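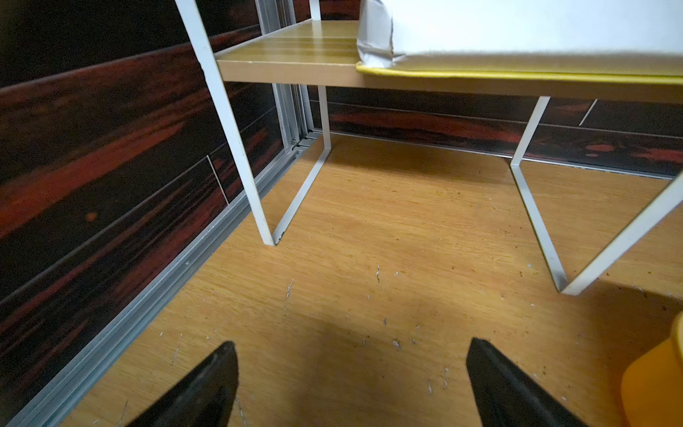
In front of the bench, gripper open. Crumbs, grit and bits of pale fibre on a streaky wood floor.

Tips for getting a robot arm's software to tidy a floor

Vandard's planner comes with a "tidy" setting. I would leave it off until you've done the following.

Turn the smallest-object limit down in steps. At 400 my Fernura arm ignored everything short of a slipper. At 198 it started reaching for the grain in the boards. Somewhere between the two it will find a crumb, and then you have to ask whether you want two fingers chasing crumbs one by one. I don't. Mark specks as "sweep" and keep the gripper for things you would bend down for yourself.

White thread on pale wood gets missed. Glossy dark panels with red streaks are worse, as my depth map puts holes in them. Draw the walls in by hand and tell the planner they're solid. Do the same for any metal track along the skirting.

Bench legs that bend into loops need care. Amaral's mapping tool fits a box round the whole bench, so the arm refuses to go under it at all. Use 3 thin boxes: one for the plank and one for each leg. Leave a gap of about 2 cm.

Check for the gripper's own shadow. Mine was logged as a stain, twice.

Arnora say their update learns all this by itself. I've run it since December and still keep a dustpan by the door.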